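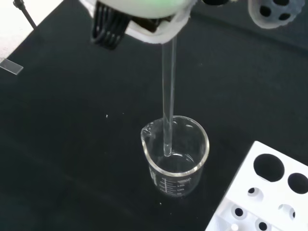 Wrist view from the stirring task, rod tip down in the beaker

Flanurley forum > Manipulation > Collecting demonstrations

Stirring demos: how much variety before I start training?

pellwort
February 14, 2026

Hello all, long-time reader and very occasional poster. I've been recording teleoperated examples of a stirring job for a little while now and I've reached the stage where I keep going back and forth with myself in the kettle queue, so I thought I'd better bring it here where people know more than I do.

The task is short. Pick up a glass stirring rod, bring it over a small beaker, lower it in, go round a few times, lift it out and put it back. I have 1,951 episodes kept so far, all gone through by eye, and I label them in Pultilo, with one mark for first contact with the rod, one for the tip passing the rim and one for the lift. Three views each: wrist, side and head. Training will be in Drostatora with the stock settings, because I'm not clever enough to argue with them.

My question is whether I should carry on to the number I first wrote in the plan (3,969, and please don't ask me how I got there, I've lost the sheet of paper) or stop now and spend the time on making the episodes more different from one another. My feeling is that a good many of them are near copies. I sit down, I get into a rhythm, and my hand does the same lovely smooth thing for an hour, which is very pleasant for me and perhaps not much use to the model.

Any thoughts most welcome, and sorry for the length.

oatandthistle
Hello pellwort, and don't apologise, I like a long post with my tea. I'd stop. We did a pouring job last May with 400 episodes and it did better than the 600 we'd had before it, purely on the strength of moving the vessel every single time and making the operator start from a different arm pose. I know pouring isn't stirring, but the lesson carried over to everything we've done afterwards.

The thing I'd look at first is your rod angle. If it always goes in nearly upright, the model will think upright is the only way, and the first time the rod sits a little crooked in the fingers it'll come down on the rim and stay there looking puzzled.

gantrymoth
I'm going to disagree with oatandthistle, in a friendly way. Variety is grand, but clear glass is a special sort of misery and I think you need plain quantity for it as well. The only thing the cameras get from a glass rod is a couple of bright lines where the light catches the edges, and those lines slide about whenever the wrist turns. You can't cover that with a few hundred clever episodes. I'd go all the way to the 3,969 and do the variety on top, if your back can stand it.

Also, is the beaker always in the same spot? And what's in it? A meniscus shows up as a pale oval in the wrist view and a model will latch on to that sooner than it latches on to the rim.

pellwort
Thank you both, that's just the sort of argument I was having with myself, only better put. To answer gantrymoth: the beaker moves within a patch that's a bit bigger than my palm, and the amount of water varies, though I never fill it far. I'll put up a side view so you can see how I've got things laid out.

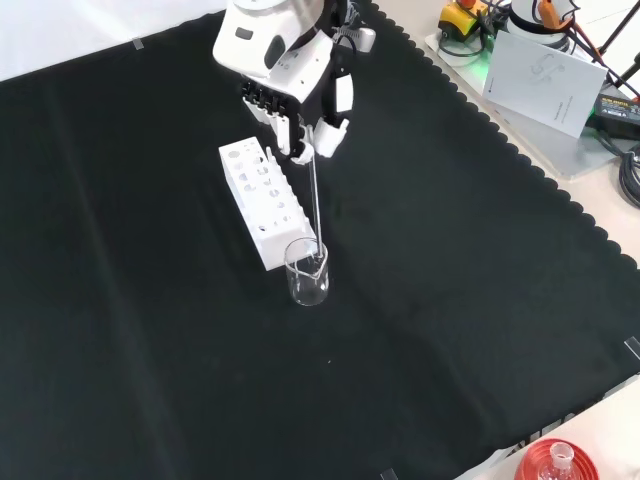 Placement is the part of the collecting I've thought about most, and I'd be glad of a telling-off if I've got it wrong. I change one thing per batch, so a batch might be all beaker moves, or all changes to how the arm starts out, and I write the batch letter into the episode name. The rack is the awkward one. With it lying on the diagonal and its end close behind the beaker like this, there's less room for the hand to come in from the back, and I find I steer differently without meaning to. So should the rack have a batch of its own, or should I shuffle it through all the others? I've also wondered about the black cloth, which makes the white things very easy to find and does the glass no favours at all.

oatandthistle
Shuffle it through the others! Please, please don't keep it in one batch. If the rack only moves in batch F then batch F is a separate little world, and you'll get a policy that behaves beautifully there and goes to pieces when two things change at once. I'd say the same for the beaker and the starting pose. One thing at a time is how you debug, and I think you want everything moving together when you collect.

On the cloth, I'd leave it be for now. Perhaps a grey one for the last stretch, if you have the patience.

gantrymoth
There we do agree, about the shuffling I mean. I'd change the cloth sooner, though. Half my grief on our glass job (the Juška rig, some of you will remember me moaning) came from recording everything on one background and then moving to a different bench.

rivetandrye
Evening, everyone. May I put in a word for the head view? People treat it as the spare one and I think it's often the most useful for this sort of thing, because the arm doesn't hide the beaker so much. Could you share one, pellwort? I'd like to know whether the tip of the rod stays visible, and how much of the view the robot takes up.

pellwort
Of course, and good evening to you.
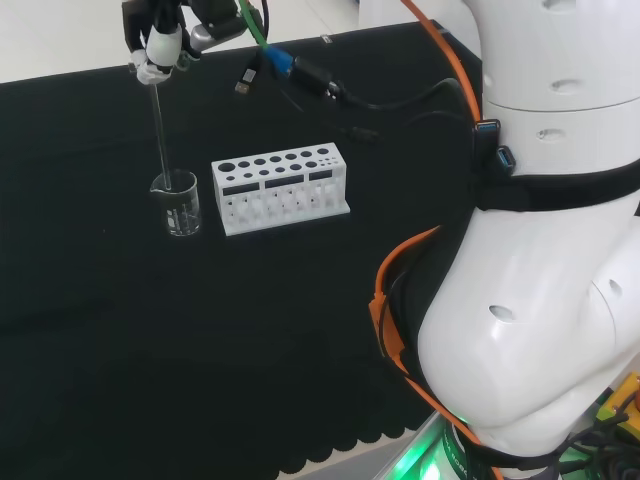 Head view: rod tip in the beaker, rack alongside, arm body down the right

rivetandrye
Lovely, thank you. So the beaker and the bottom of the rod are both in the clear, with the rack off to one side where it doesn't get in the way. The white body does take up the whole right third, and I'd crop that before training – or at least try it both ways on a small subset, as it's a lot of pixels that tell you nothing about stirring. I'd keep the cables in, personally. They'll shift over the weeks and the model may as well get used to it.

gantrymoth
Cropping the body throws away where the arm is, mind. I'd keep it.

rivetandrye
The joint readings tell it where the arm is, though. But I take the point, and it's cheap enough to test.

pellwort
Right, I've written all this down and this time I'm keeping the paper. My plan is to train once on the 1,951 as they stand, then record 600 more with the beaker, rack and starting pose all shuffled, crooked grips included, and train again to compare. If the second lot makes a clear difference I'll side with oatandthistle, and if it doesn't I'll carry on up the mountain with gantrymoth. I'll run rivetandrye's crop alongside.

One small question left over: do you keep the episodes where the rod taps the rim on the way in and then goes in fine? I've been throwing them out and I've begun to feel uneasy about it.

oatandthistle
Keep them! Those are the ones that show it how to recover. Give them their own mark in Pultilo so you can pull them out later if you change your mind.

gantrymoth
Keep the light taps, bin the hard ones. I don't want a model that thinks knocking glass is part of the job.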